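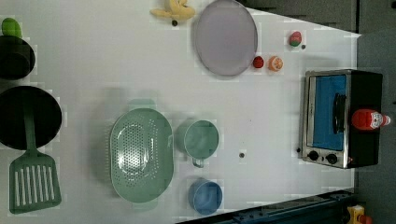

Section 5: Setting Up Your First Sorting Session

Welcome to the fun part! By now your Pistunby label printer is charged, paired with the Gbeho app and loaded with its first roll, so you're ready to put real labels on real things. We suggest you start with a toy kitchen, even if what you bought the printer for is a garage full of screws. Toy kitchens are great practice: the pieces are easy to name, and you get to try labels on all kinds of shapes. A black frying pan has plenty of room for a full-size label, while a green slotted spatula will only take a slim one, along its handle, well away from the slots. Once you've done a few pieces like those, the rest of the house feels easy.

Before you start

You'll need the printer, one roll of standard labels, one roll of slim labels, a soft dry cloth and the bins you plan to use. Clear a table big enough to spread everything out. Wipe each item and let it dry all the way, or the corners of the label will lift within a day or two.

CAUTION: Labels and the backing strips that peel off them are a choking hazard for small children. Throw the strips away as you go, and don't put labels on anything a child still puts in their mouth.

Making a set

1. Open the app and tap New Set. Give the set a name you'll know at a glance. "Kitchen toys" works. "Stuff 2" will drive you crazy by summer.

2. Pick a color band. Every label in the set gets the same band, and so does the bin it lives in. This is the feature our testers loved most, because kids who can't read yet can still match the colors!

3. Add your items one at a time. Type the name, or tap the microphone and say it. You can use up to 33 letters and spaces on a standard label. The slim label holds less, and the app shows a red line when you've gone over.

4. Choose a picture if you want one. There are 1,000 small drawings built in, and you can search them by word. If nothing fits, leave the space blank and the text will grow to fill it.

5. Tap Preview. Check the spelling now. Everyone skips this and everyone regrets it.

6. Tap Print. The light on the lid blinks blue while the labels come out and stays blue when the set is done.

Note: Don't pull on the strip while the light is blinking. The printer cuts it for you at the end of the set.

Sticking the labels on

1. Bend the strip back at the notch and peel from the short side.

2. Set one edge down first, then smooth toward the other edge with your thumb.

3. Press for 5 seconds. On curved pieces like cups and pots, press the middle first and work out to the ends.

4. Leave the item alone for an hour before anyone plays with it. (We know. Try nap time.)

Labels grip best on smooth plastic, metal and painted wood. They don't stay put on felt or bare wood. For those, print a standard label and tie it on with the Zalstead tags that came in the box.

CAUTION: Don't put labels on real cookware or anything else that goes on a stove, in an oven or in a microwave.

Labeling the bins

Print two labels for each bin, one for the front and one for the lid. Lids wander! Tap Bin Label in the set menu and the app makes both, with the item list on the lid label in smaller type. If you add something later, only the lid label has to be printed again.

A tip from Agnes Purves, who tested the printer with her preschool class: put the front label low on the bin, where a four-year-old is looking.

If something goes wrong

Print is faint: clean the print head with the dry cloth. Never use water or spray.

Labels come out blank: the roll is in upside down. Open the lid, flip the roll and close the lid until it clicks.

Light turns orange: the battery is low. You can keep printing while it charges.

App can't find the printer: hold the power button until the light goes out, turn the printer back on and tap Pair Again.

To share a finished set with another phone, go on to Section 6.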